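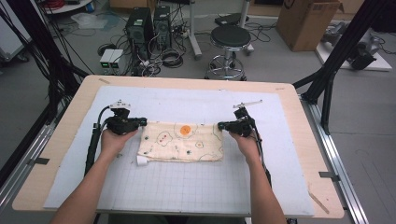
Photo courtesy of the Willov Robotics Club

The Folding Club
17 Oct 2025

Ask the students in the Willov Robotics Club what they did over the past year and most of them will tell you, with a straight face, that they did laundry. They will then talk for twenty minutes about corners.

The club meets in the old print shop at Rastton Technical College, a long room that still smells a little of ink when the heat comes on in January. It began as a club for building small wheeled robots that chased each other around a gym floor, and plenty of the older members still have a soft spot for those days. But last fall the group signed up for the Montes Challenge, a student contest in household chores, and the wheels went into a closet. The task they picked was folding a cloth. Any cloth, in any pattern, put down any which way.

It sounds like the easy one on the list, and I'll admit I thought so too until I tried it their way, with a black gripper in each hand where my fingers would normally be. You hold one in the left and one in the right, you point the jaws in toward each other, and you go after the top edge of a piece of printed cloth. I got the edge on my fourth try and then dropped it. The second-year student next to me was kind enough to say that everyone does.

What the club is after is a record of good folding. The students do the work by hand, over and over, with the grippers on, and the movements are saved so that a pair of robot arms can learn from them later. By the end of the spring term they had 1869 folds on file, and they had thrown out another 506 that were too clumsy to teach anybody anything. The goal for the contest is 2000, and there is a paper chart by the door where each evening's total gets penciled in.

The workstation is homemade in the best sense. A white cutting mat with a faint grid is clamped down over a pale wooden tabletop, and the grid turns out to be handy when two people disagree over whether a fold came out square (they disagree a lot). The cables have a way of following your forearms wherever you go, and new members spend their first evening learning to fold without getting tangled up. The cloths come from a bin at the Stotell thrift store down the street, which lets the club have worn napkins and dish towels for next to nothing. Everyone has a favorite. The cartoon prints go first, and there is real grumbling when one gets too limp to use.

I stayed for a whole evening and was surprised by how quiet it got. There's music early on, and somebody always brings something to eat, but once a person sits down for a run of folds the talk drops away and you hear the little click of the jaws. One student told me she came for the programming and stayed for this part — it reminded her of shelling peas on her grandmother's porch, she said, only with more wires.

The arms themselves are still learning. On a good night they can bring one edge over to meet the other and lay it down fairly flat, and the whole room cheers as if somebody had scored. On a bad night they pat the cloth a few times and stop. The club's entry fee was $199, raised at a bake sale, and the students plan to get their money's worth either way. They are already arguing over next year's task, and the leading candidate, by a wide margin, is socks.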